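Looking after cleaning cloths
By Amber Van Damme

Most kitchen cloths are thrown out long before they are worn through. They go grey, they start to smell, and a new pack goes on the shopping list. A bit of routine will keep a set going for a year or more.

Sort by job
Give each colour one job and stick to it. In our house white is for dishes, yellow for the hob and sink, blue for tables and worktops. Floor rags live in a separate bucket under the stairs and never come back up.

Rinse before you hang
Crumbs and grease left in the weave are what cause the smell. Rinse under the hot tap, wring hard, and hang the cloth opened out over a rail. A cloth left scrunched behind the tap will be sour by morning.

Washing
Change dishcloths daily and the rest every 3 days. Wash at 60 degrees with ordinary powder. Leave out fabric softener, which coats the fibres and stops them soaking anything up. Microfibre should be washed apart from cotton towels or it comes out covered in lint.

If a load still smells when dry, soak it overnight in a bucket of warm water with 4 tablespoons of washing soda, then wash as usual. Wear gloves for this. Don't use soda on wool or silk.

Wiping down a table
Brush off loose bits first. Use a damp cloth folded in quarters, so you can turn to a clean face as each one gets dirty. Work from the far side towards yourself and finish with the edges, where sticky marks collect. Painted or coated tops need only a drop of washing-up liquid. Scouring powder will dull them.

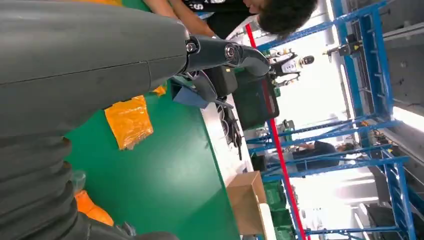
Light blue cloth on a green tabletop.

When to give up on one
Hold it to the window. Thin patches mean it is ready to be cut up for shoe polish or bicycle chains. Cotton with a hole in it still makes a decent floor rag. Microfibre that no longer grips a dry fingertip has had its day.

I do the whole lot on a Sunday evening, 9 cloths at a time, and they are dry on the airer by breakfast.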